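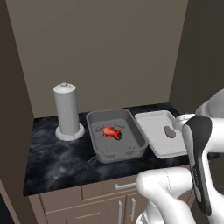 Kitchen task, sim version. Grey bin, white tray, our arm coming in from the right. Thread on what the robotics club has been up to this term 🧵

**1/**
So! Pravcombe robotics club is deep into the sorting challenge and I have been promising people an update since September. We're doing the whole first half in simulation this year, and I was a bit grumpy about that at first. I like bolts. I'm over it now, the sim is great fun.

**2/**
The job sounds dead simple. There's a bin and a tray on a kitchen counter, and the arm has to move the things it's told to move from one to the other and leave everything else where it is. You type the instruction in plain English. The objects change every round, and so do their positions.

**3/**
We named our controller Zaki. Mahmoud Hamdy picked the name in the first meeting and it stuck before anyone could suggest something worse (I had a list).

**4/**
Things I did not expect to spend three club nights on: the purple-brown lump on the tray. Half the group calls it the eggplant, the other half calls it the potato. This matters because the instruction says a word, and Zaki has to match the word to a thing! We now have both names in the vocabulary file and peace has been restored.

**5/**
The red-orange one in the bin is my favourite. Toy lobster? Some kind of creature? It's bulky at one end and all thin spiky forks at the other, so where do you grab it? Go for the forks and the gripper closes on next to nothing. Go for the body and you've got a decent chance.

**6/**
And there's a dark round thing tucked partly under the spiky end. If Zaki comes down too far to the right it's dealing with two objects at once. Anas Abdel Hamid wrote a little check that asks "is anything else in the way of this grasp?" and picks a different angle if the answer's yes. It's 200 lines and I understand most of them.

**7/**
Numbers for those who like numbers: we ran 3000 attempts over the break on the school lab machines. Zaki got 756 of them. That is a pass rate of just over 25 per cent, and I want you to know we CHEERED. The run before that was so bad we didn't save it.

**8/**
Where it goes wrong, mostly: the bin walls. They're steep, and the wrist clips the rim on the way down. The tray has such a low lip that the arm can come in from nearly anywhere, so tray-to-bin pickups are miles ahead of bin-to-tray ones.

**9/**
Mahmoud's fix is to go up and over every time -- lift high, slide across, come straight down. Slow, but who cares. There's no points for speed until the regional round.

**10/**
A thing I've been learning: collision shapes. The bin you see and the bin the physics engine knows about are two separate models. Ours had corners that were square in the physics and rounded in the picture. Zaki kept bumping into bin that wasn't there. Took us two weeks to spot it and ten minutes to fix.

**11/**
Someone asked why the counter is so fancy. That's just the kitchen that came up! The challenge kit shuffles the surfaces and cupboards so you can't train on one room and call it done. I've grown fond of the dark marble-look one. The shiny counter did muck up our first colour filter, though. We were picking objects out by brightness, which worked a treat on plain benches and fell over as soon as we met pale veins and cloudy patches.

**12/**
New plan for that is Anas's, and it uses depth as well as colour. If it's flat, it's counter. If it sticks up, have a closer look. The paper towel holder also sticks up, so it's on a "leave it alone" list. Zaki has knocked it over in sim more times than I'd like to admit.

**13/**
The Year 9s are writing the instruction sets now and they are ruthless. "Move the sea creature." "Put the vegetable with the not-vegetable." I love them. Zaki does not.

**14/**
Next up is a friendly against the Brornent team. They've got 2 coders who did this last year and they share their notes, which is so decent of them. We're swapping our grasp check for their path planner and we'll both see what breaks.

**15/**
After that we get a loan of a real arm from Pustero, the makerspace across town, and find out how much of this survives contact with an actual bench. My guess is the bin rim will still be our problem.

**16/**
If you're at Pravcombe and want in, we meet in the computer lab after last bell. You don't need to know any code. We need people to come up with awkward objects, argue about what they're called, and label the failed runs, and there's a lot of failed runs. Bring a snack, the vending machine's been out since term started.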